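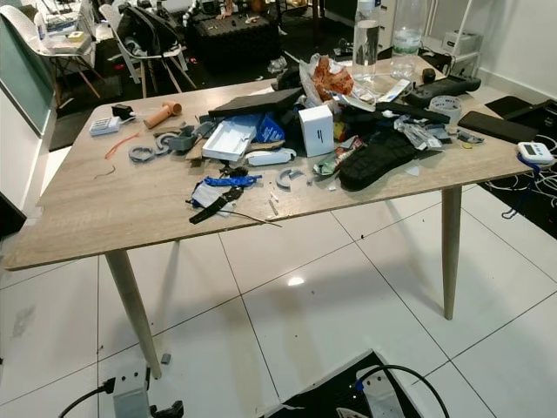
A work table with printed parts, wrappers, water bottles and a timer on it.

Opinion: Teach the Robot on the Messy Table

By Lesego Mathebula

Every group I have worked with that teaches robots by demonstration has the same habit. Before a session, someone clears the table. The cables go in a drawer, the snack wrappers go in the trash, and one gray part is set down in the middle of clean wood. Then a person takes the controls and picks it up 200 times.

I think this is a mistake, and an expensive one.

At Diswood we spent most of July collecting demonstrations of a sorting job: printed rings in one tray, brackets in another, trash in a bag. We recorded 1,772 of them by remote control. All but 186 were done on a cleared surface. The policy we trained did well on a cleared surface. When we put it in front of a table people had been using, it reached for rings and came back with tape.

Iestyn Powell, who ran most of those sessions, argued at the time that you have to start simple. He has a point. A new operator needs a few hours to get used to the delay and the lack of touch, and a crowded table punishes every small error. A crumpled wrapper moves when you brush it. A thin wire is hard to see on wood grain. I would give a beginner six easy sessions and not complain.

But the easy sessions have a way of becoming the whole data set. They are quick, and the count goes up. Managers like the count.

What gets lost is everything the person does before the grasp. On a full table a good operator nudges a box aside, goes in from the left, backs off, and tries again. Those moves are the skill. If you tidy up first, you have done that part of the job yourself, and the robot never gets to copy it.

Guiding the arm by hand has the same problem. We did 32 hand-guided runs on a full table one Thursday and they were slow and ugly — almost half had a second attempt in them. I would still keep every one. Powell wanted to cut the failed reaches. We left them in and labeled them.

My suggestion is cheap. Leave the table as it is at the end of lunch. Record fewer demonstrations and report what was on the surface along with the total. And pay operators by the hour, so that a hard pickup doesn't cost them anything.

14 comments | 41 shares

Related
Gittins drops its per-demo pay rate
What remote operators want from a controller
Clulonero and the case for slower arms
Letters: Prokville readers on hand guiding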